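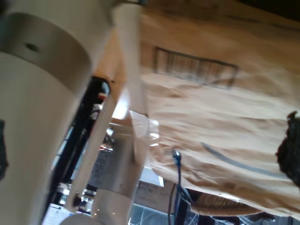
## Slide 1: The paper pull

*Rudilura meetup, Aug 23, 2023. Speaker: Sivaprasad Varma. Talk is 20 minutes plus questions. Do not run over, the next speaker has a live demo to set up.*

- Say hello, say who I am. I look after the bench arms at Votell. I was on shift when this happened.
- No one was hurt. Say this early so people stop waiting for it.
- The talk is about one fault on one bench. We had a network drop while an arm was moving, and the arm took longer to stop than our paperwork said it would.
- Ask people to hold questions until slide 8. Exception: if I use a term they don't know, stop me.

## Slide 2: The bench

- Two arms on one wooden table, both with the Istik two-finger gripper.
- Table is covered with brown packing paper. We started doing this in June. The bare table was too easy for the vision side, and the customer's items come in paper anyway.
- The task is small stuff. Pick up a clip or a connector, move it, put it down, go back to the start pose.
- Control runs over Ethernet. Each arm controller talks to the planning PC through a switch in the rack behind the table.
- Point out that the rack is close. It was put there so we could use short cables. Come back to this on slide 6.

*(If someone asks about speed: we run reduced speed on this bench. It was reduced on the day too.)*

## Slide 3: What happened

Go through this in order and don't rush it.

1. The right arm goes down to pick a clip lying on the paper.
2. Fingers close. They have the clip, and they also have a fold of paper.
3. The arm lifts. The gripper reports a good grasp. From its side it is a good grasp, the width is within limits.
4. The paper comes up with it. There is a network cable touching the paper at the back of the table.
5. The paper drags the cable. The plug comes partway out of its socket. The latch on that plug was already broken, we found the piece of plastic on the floor later.
6. Link goes down on the right arm only.
7. The arm keeps going on its last commanded velocity for over 400 milliseconds, then the controller brakes it.
8. I hit the E-stop. By then it had already stopped. The E-stop had no part in it, and I put that in the report.

- Where it ended up: elbow a hand's width from the rack, gripper still holding paper, left arm still running its own program as if nothing was wrong.
- Pause here. The left arm part is the one that worried me most. Two arms share a table, one is in an unknown state, and the other carries on.

## Slide 4: What we thought it was

- First guess was the gripper. We had been having trouble with Istik fingers sliding off thin things, so we had turned the closing force up the week before. Everyone went straight to that.
- Second guess was the switch. I swapped the port and it worked, so for half a day we believed the port was bad. It was working again because I had pushed a plug in properly. I had changed two things at once.
- Third guess was the planner sending a stale command. This cost us the most time. The planner log looked guilty: it has a gap in it. The gap is there because the link was down.
- What settled it was the link status log on the switch next to the joint log from the arm. Different clocks. We lined them up by hand using a test where we unplugged the cable on purpose with the arm parked.
- Advice for anyone with a similar setup: sync your clocks before you need them.

## Slide 5: How often

- We went back through every recorded run on the bench. There were 3,648.
- Searched for cases where the gripper reported a good grasp and the wrist force was higher than the item could explain.
- 19 of them were paper grabs. Of those, 7 moved something else on the table.
- One dropped the link. That's the one in this talk.
- The other 18 had been marked as successful runs. They met the success check: item left the start area, item reached the goal area. The check doesn't care what came along with it.
- If people ask for a rate, tell them I don't trust it. The paper is changed when it gets torn, and how it is laid down depends on who does it. Flat new paper almost never gets grabbed. Creased paper does.

## Slide 6: The table as it is run

- Talk about reach. With the arm bent over the middle of the table there isn't much room left for anything else, and whatever is lying on the paper is inside the working area whether we drew it that way or not.
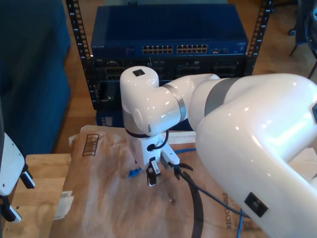
- Our risk assessment had a line for "cables in workspace." It was marked closed. The cables had been tied down when the bench was built. After that we moved the PC, added a device, took it away again, and at some point the ties were cut and not replaced.
- I can't tell you who cut them. I may have. There was no step in the change form that asked about cables, so no one wrote it down.
- The rack being close is fine for cable length and bad for everything else. A pull on the table reaches the switch with very little slack in between.
- The paper itself was never in the risk assessment. We had filed it under "background," like a tablecloth. Once a gripper can pick it up, it's a part, and a large one that touches everything.

## Slide 7: The stopping time

- Separate problem from the paper. Say so clearly. People mix these up.
- Our document said the arm stops on loss of communication. It does. The document gave no time.
- The timeout was set in a config file from the first week of the project. It had been made longer to get rid of nuisance stops when the planning PC was slow. The PC was replaced. The timeout stayed.
- So the arm did what it was told to do. There was no hardware fault in the arm and no software bug. I had to write "no defect found" on a form, and I didn't enjoy it.
- The two arms had separate safety states. A comms loss on one did not stop the other. That was a choice made when they were on separate tables.

## Slide 8: What we changed

- Timeout is shorter. It's now in the safety document with a number and a signature, and changing it needs a second person.
- Comms loss on either arm stops both.
- Control cables leave the table at the back edge, clamped to the frame, with a strain relief before the rack. A hard pull on the table end should not reach the plug. We tested it by pulling.
- Any cable with a broken latch goes in the bin. Not in the drawer.
- Paper is taped at the corners. This helps a bit. It doesn't stop a fold in the middle from being grabbed.
- Wrist force check after each lift. If it's too high, open the fingers and back off straight up. This catches most paper grabs. It also catches some heavy items that are fine, and the Nair team, who use the bench in the afternoons, have complained about that. They have a point. Still tuning.
- Cable check added to the start-of-shift sheet. It takes a minute.

## Slide 9: Not fixed yet

- Success check still only looks at the item. We want it to look at what else moved. Harder than it sounds, because paper always moves a little.
- The 18 old runs are relabeled. Anything trained on them before that has not been redone.
- Rack is still behind the table. Moving it means new cable runs and a week without the bench. It's on the list for the next shutdown.
- Clocks: the switch is synced now, the right arm controller is synced, the left one drifts and I don't know why yet. If anyone in the room has seen this, please find me in the break.

## Backup, only if asked

- *Why not take the paper away?* The customer's bench has it. We'd meet the same fault on their site.
- *Would a fence have helped?* Not with this. The paper, the cable and the arm would all be inside it.
- *Can we see the logs?* Yes, the joint log and the link log. Not the planner log, it has customer item names in it. Email me and I'll send the two files with the time offset already applied.
- *Did closing force matter?* A little. We put it back to the old value and repeated the grab on a creased sheet. It still picked up paper, just less of it.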